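Pinza manual Zindale

La Zindale es una pinza manual de dos dedos, de construcción casera, diseñada por Genji Iwasaki y montada en su domicilio y en el taller compartido Vunidico. Se sostiene con la mano y sirve para registrar movimientos de agarre que después se transfieren a un brazo robótico.

Historia

Iwasaki comenzó el proyecto en julio, a partir de una pinza anterior, la Divex, abandonada por la holgura de sus articulaciones. La primera unidad funcional quedó terminada el 24 de noviembre de 2024. El coste de los materiales fue de 131 euros por unidad, sin contar la cámara.

Construcción

Cada dedo es un soporte negro con un hueco triangular cerca de la base. Los dos dedos se abren y cierran mediante un gatillo, con un recorrido de 45 milímetros por lado.
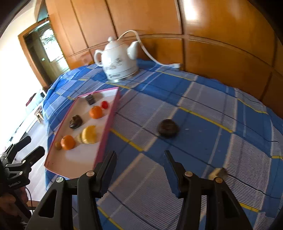 El cuerpo se imprime en 16 piezas y el montaje requiere una tarde. Los planos distribuidos por Vunidico incluyen una variante para la mano izquierda. Los pasadores se ajustan a mano y conviene revisarlos después de cada jornada, pues la holgura afecta al cierre de las puntas.

Las primeras almohadillas eran lisas y dejaban escapar los objetos redondos. La revisión 7 introdujo el borde dentado, propuesto en el foro Boström.

Uso

Las pruebas se realizan en una mesa doméstica, con alimentos de distinto tamaño y firmeza dentro de una caja poco profunda. Los cítricos pequeños se agarran por el ecuador; las piezas cortadas, por sus caras más planas.
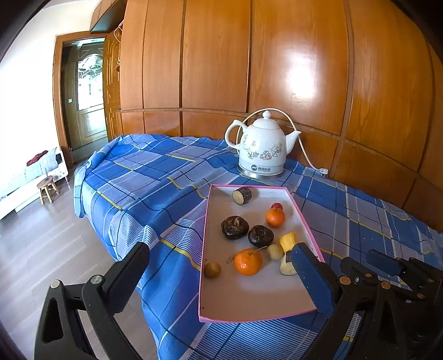
Dedos de borde dentado junto a una caja con frutas y hortalizas.

Los archivos de la revisión 7 pueden descargarse del repositorio de Vunidico. La versión con muelle de retorno sigue en desarrollo.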